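The second life of a beige-box nation

Old office computers don't die in Dernby. They get stacked in a hallway, three deep, until somebody with a screwdriver turns up.

Cyprian Śliwiński has been turning up for 4 years. He started with his own tower, dead on a March morning with a tax return half finished, and fixed it with a stick of memory out of his sister's. Hers he fixed the week after. By winter people were leaving machines on the porch, no note, sometimes no power cord.

Now there's a room at the Stakivley end of the old Chiu building, a kettle, a shelf of screws sorted into jam jars. And 431 machines through the door so far. Most went back out again, to students, to a seniors' choir, to a fellow who wanted one only for crib. The rest became parts, and the parts are the bit Śliwiński likes best.

"A whole computer is somebody's problem," he says, head down over a drawer. "A good part is anybody's."

Servers are the prize. Companies retire them on a schedule, working or not, and what comes out can be lovely stuff. Xeon chips, the E5 family especially, turn up in old office gear all the time and still have plenty of work in them. Getting one out is a matter of nerve. Lever off its hook, plate up, and then you're looking straight at the chip and its shiny lid with the maker's name on it. Lift it by the edges. Straight up. The socket underneath is full of hair-fine contacts and they do not forgive a dropped screw, a sleeve or a sneeze.
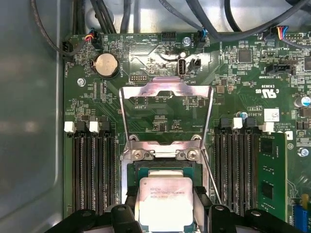
Can a processor from an old server go into an ordinary home desktop?

Usually it can't, because the socket and the board's firmware both have to support that exact chip, so look up the board's model number before you buy or swap anything.

Śliwiński keeps a binder for exactly that. Board on the left page, what fits it on the right, coffee rings throughout. Twice he has lent it out and twice had to go and get it back.

Memory gets the same treatment. The slots beside a server socket come in banks, and which ones you fill first matters more than poeple think. Wrong order, and the thing may sulk at start-up or run slower than it should. Latches open, notch lined up, push till both ends click. If it doesn't click it isn't in. He says that one to every newcomer, some 40 of them by now, and a few have started saying it back to him.

Coin cell next. A three-dollar battery, and a flat one will have a machine insisting it's years ago every time you plug it in. Half the "dead" computers on the porch want a battery and a dusting. The other half, well. Drawer.

Desktops are friendlier. Lay the tower on its side, panel off, and on a decent office model the colour does the explaining – blue means this part is meant to move. Blue on the drive carrier, blue on the card latches, blue down by the power supply. You can have a hard drive out before the kettle's done. Graphics card takes longer, mostly because people forget the little catch at the far end of the slot and start to pull. Don't pull.

Cables are the slow part. Red, yellow, black, orange, all heading off in a bunch toward the board. Śliwiński takes a picture on his phone before he unplugs any of it, then unplugs one at a time. Power supplies he will test and he will swap, but he won't open. Not for anyone. There is a charge in there that outlasts the plug being pulled, and no neighbour's old computer is worth finding out how long.

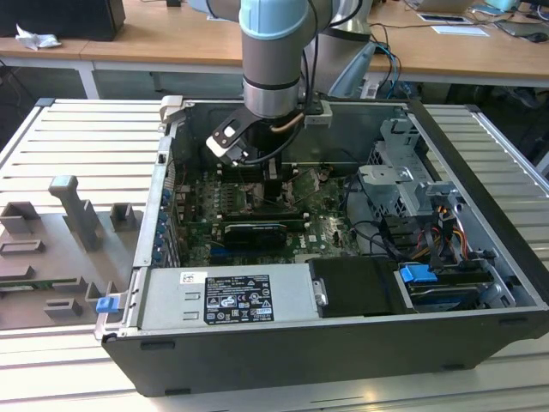

Juvine Magazine – Home & Workshop Desk

Money is thin, as ever. Rent on the room is 64 dollars a week, covered by a tin on the counter and the odd sale of a graphics card to a teenager. Nobody's paid. Drives get wiped before anything leaves, no exceptions, and a drive that won't wipe gets a drill through it out back.

What he wants next is a proper bench, and more laptop chargers. Always chargers. If you've a box of them in the cupboard under the stairs, you know the box, he'd like it. Bring the computer they belonged to as well, if you can find it.

Drop-offs at the Stakivley door, mornings only. Please tape your name to the machine and write down what its doing wrong.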